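Textilpflege, Block 5: T-Shirts legen

Mitschrift, Lücken bitte selbst ergänzen

Erst ausbreiten, dann falten — nie in der Luft. Ärmel einschlagen, Seiten nach innen, Saum gerade ziehen. Kragen kommt zulezt, wird meistens vergessen.

Falten ausstreichen vom Kragen zum Saum. Flache Hand, nicht zupfen!
Heller Stoff: dunkle Stellen am Halsausschnitt vor dem Legen prüfen, feucht oder Fleck? Feuchtes nie in den Stapel.

Skript S. 145 und 147, Rest nächstes Mal. Übung bis 23. Juni abgeben

T-Shirt ausgebreitet, Kragen noch geknüllt: 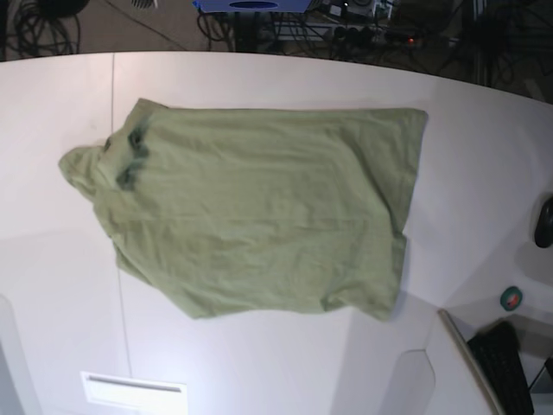
Yolanda Vallejo meinte dazu, sie fange immer beim Kragen an, sonst verziehe sich beim Glattstreichen der ganze Rücken wider.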